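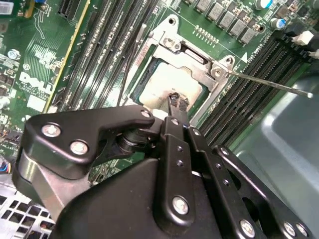 Dagný Ingvarsson replied on my earlier thread that a desktop which cuts out only under load has a heat fault or a power fault, and that swapping parts before finding out which is a waste of money. I accept the point. The earlier thread was closed before I could post readings, so this is a new one.

Desktop shuts off under load, readings included
Asked by kelpline, Skokdale, 28 Nov 2025

The machine is an older Dell tower used as a file store and for converting video. At idle it will run all week. With a long conversion queued it powers off completely, with no blue screen and no warning. The system log shows only an unexpected loss of power. It will start again straight away if I press the button.

The last run was logged with Jiro, sampling once per second. The log ends at 121 minutes. Processor temperature climbed slowly and was at 84 degrees in the final sample. The processor fan was reported at 2000 rpm for the whole run and did not change at any point. I have a spare 400 W power supply from Vītola, which has the standard 24-pin plug. The board in this machine does not take a standard plug. I have not changed anything so far except blowing out the dust in September.

Is 84 degrees enough to cause a shutdown on its own, and can the spare supply be used with an adapter?

Answers

Dagný Ingvarsson

84 degrees is warm but would not normally trip the processor's own protection. Most desktop processors slow themselves down somewhere in the nineties and cut power a little past that. One-second sampling will miss a fast spike, but your rise was slow, so a spike is unlikely unless the cooler has lost contact.

The fan speed is the more useful reading. A fan controlled by the board should speed up as the processor warms. A flat figure across the whole run means one of the following: the control wire is not working, the setup program has the fan fixed, or Jiro is reading the wrong header and you are looking at the case fan. Check the last one first. Slow the case fan by hand in setup and see which figure moves.

Then do the following in order.

Run a processor-only load with the side panel off and a desk fan blowing in. If the machine now survives well past the time it failed before, heat is involved, though the supply runs cooler too with the panel off, so this alone does not clear it.

Take the cooler off, clean both faces with alcohol and a lint-free cloth, and apply fresh paste. Any ordinary paste will do. I use Jisel, which is cheap and stays soft. Run the machine for a few minutes before removing the cooler, as old paste sets hard and can pull the processor out of the socket with the cooler. Twist gently before lifting.

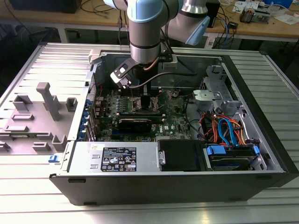

Tighten the cooler screws in a cross pattern, a couple of turns each time, until they stop. Uneven pressure gives the same slow climb you logged, and people often blame the paste for it. Plug the fan back in before you power up. Repeat the same conversion job with the same files, or the two logs cannot be compared.

If the final temperature drops by ten degrees or more and the machine still cuts out, stop working on heat and move to the supply.

On the adapter: they exist and most of them work, but match it to the exact board, not to the brand. Some adapters look identical and are wired differently, and the wrong one can put the main voltage on a signal line.

benchgrinder

It's the power supply. Had the same thing on mine, changed it, fixed. Wouldn't bother with the paste.

tidewrack

Slightly more detail on the supply, as the answer above is short. A supply with aged capacitors can hold its voltage for a long time and then drop out once it is fully warm, which fits a failure late in the run. The quick restart doesn't rule it out. Measure the 12 V line at a spare drive plug while the job is running. Anything under 11.4 is out of tolerance. A multimeter will not catch short dips, so a good reading proves less than a bad one.

Check the wall end as well. I spent a weekend on a similar fault that came down to a loose power bar.

kelpline

Checked the header first as suggested. Jiro was reading the case fan. The processor fan does change speed, so the flat figure can be ignored. Paste is next, then the 12 V reading. The power bar has been taken out of the circuit and the tower is now on the wall outlet directly. I have 2 adapters on order and will compare the pinouts against the board before either one is connected.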